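Cómo marcar una cuadrícula en la tela antes de acolchar (sin volverte loca)

Me habéis preguntado mucho por las líneas rectas de la última colcha, así que voy a contar mi método con pelos y señales. Yo aprendí a marcar con regla y jaboncillo, como casi todo el mundo, y durante años me salieron unos rombos preciosos donde yo quería cuadrados. ¡Qué disgustos! La culpa era de las prisas y de una mesa demasiado pequeña, pero eso lo descubrí bastante más tarde.

Lo que vais a necesitar: la tapa de la colcha bien planchada, una regla larga de acrílico, una escuadra, cinta de carrocero estrecha y un marcador que se borre con agua. Yo gasto el de Cuvadura, que pinta fino y se va con un paño húmedo, pero probadlo antes en un retal de la misma tela, por favor os lo pido. El primero que tuve me dejó un recuerdo azul en una funda de cojín que todavía anda por casa.

Empezad por el centro. Doblad la tapa en cuatro, marcad el pliegue con la uña (o con la plancha, si la tela lo aguanta) y abridla otra vez. Ya tenéis una cruz, y de ahí sale todo lo demás. Si empezáis por una esquina, cualquier desvío pequeñito se va sumando y al llegar al otro lado tenéis un señor problema.

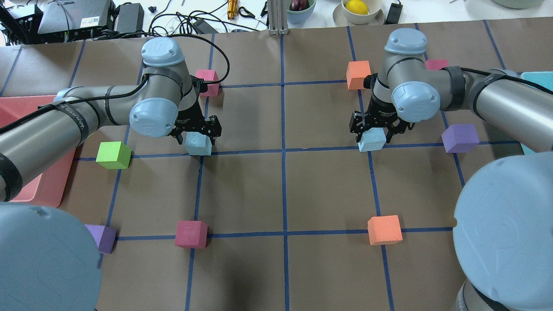 La separación entre líneas depende de la guata. Con una de algodón finita me gusta bastante junta, y con una gordita hay que dejar que respire, así que mirad siempre lo que recomienda el paquete. Para decidirme hago antes una prueba con cinta sobre papel de estraza, y el resultado es como la mesa de la foto, con el papel marrón y las tiras azul oscuro formando cuadros: de un vistazo se ve si el tamaño convence, y mover una tira no cuesta nada. Mi colcha era de 96 cm de lado y la dividí en cuadros de 4 cm, o sea, 24 por lado. Elegid un tamaño que divida justo la medida y os ahorráis los cuadros cojos del borde.

Ahora sí, a la tela. Apoyad la escuadra en la cruz del centro y trazad la primera línea vertical completa, y luego la horizontal. Desde esas dos vais midiendo hacia fuera, siempre desde el centro y nunca desde la última línea que habéis hecho. Este truco me lo enseñó Wing-yan Shih en un taller y me cambió la vida - bueno, me cambió las colchas.

Si preferís la cuadrícula en diagonal, girad la regla hasta que la marca de 45 grados coincida con la línea vertical y trazad desde ahí. La tela al bies se estira con solo mirarla, así que poca presión y nada de arrastrar el marcador.

Para coser, montad el sándwich, hilvanad y pasad primero las dos líneas centrales. Después id alternando lados, una a la derecha y otra a la izquierda, y así no se os tuerce el conjunto. Yo subo un poco el largo de puntada y pongo el pie de doble arrastre - sin él me salen arruguitas por detrás.

Borrad las marcas con agua fría antes de planchar. La plancha puede fijar la tinta, y luego no hay quien la saque.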